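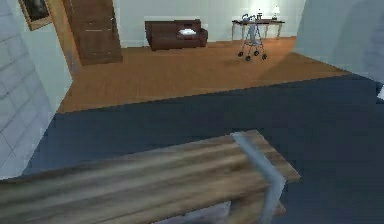

What Is a Paycheck?

When grown-ups go to work, they trade their time and skills for money. The money usually comes on a set schedule, and the payment is called a paycheck. Years ago it was almost always a paper check that a worker carried to the bank. Today most people have the money sent straight to their bank account. This is called direct deposit. People still say "paycheck" either way.

Who decides how much?

Before a person starts a job, the employer and the worker agree on the pay. The employer is the person or company that hires people. Some workers are paid by the hour. If they work more hours, they earn more. Other workers get a salary, a fixed amount for the whole year split into equal parts.

Jobs pay different amounts. Some need years of school or special training. Some are dangerous, or have to be done at night. Sometimes a company can't find enough people who know how to do a job, so it offers more money. There are also laws about the lowest amount an employer can pay for an hour of work. That amount is called the minimum wage.

When does the money come?

Many people are paid every 2 weeks. Others are paid every week, or once a month. The day the money arrives is called payday. The days of work that a paycheck covers are called the pay period. Payday often comes a few days after the pay period ends, so that someone has time to add up the hours.

Nerea works at a bakery in Ruvville. On her first payday in June, she had earned $169 for a few short shifts. The money that reached her bank account was less than that. Her boss had not made a mistake. Some of the money had gone to taxes.

Gross pay and net pay

The full amount a worker earns is called gross pay. (It has nothing to do with being yucky. "Gross" is an old word for "whole.") The amount left after money is taken out is called net pay, or take-home pay.

The money taken out is called a deduction. Taxes are one kind. They help pay for things many people share, such as roads and the military. Another deduction may be for health insurance – a plan that helps pay when someone gets sick. Some workers also put part of each paycheck into savings for when they are old and stop working.

Reading a pay stub

A pay stub is a page, on paper or on a screen, that comes with the paycheck. It shows the hours worked, the gross pay, each deduction and the net pay. Workers should check it every time. If the hours are wrong, they can ask the person in charge of pay to fix it.

Try it

Pretend you walk a neighbor's dog for 4 hours and earn $5 an hour. What is your gross pay? Now pretend $2 is taken out for taxes. What is your net pay?

Answers: Your gross pay is $20. Your net pay is $18.

Words to know

Employer – a person or company that pays people to work
Salary – a fixed amount of pay for a year
Deduction – money taken out of a paycheck
Net pay – the money a worker takes home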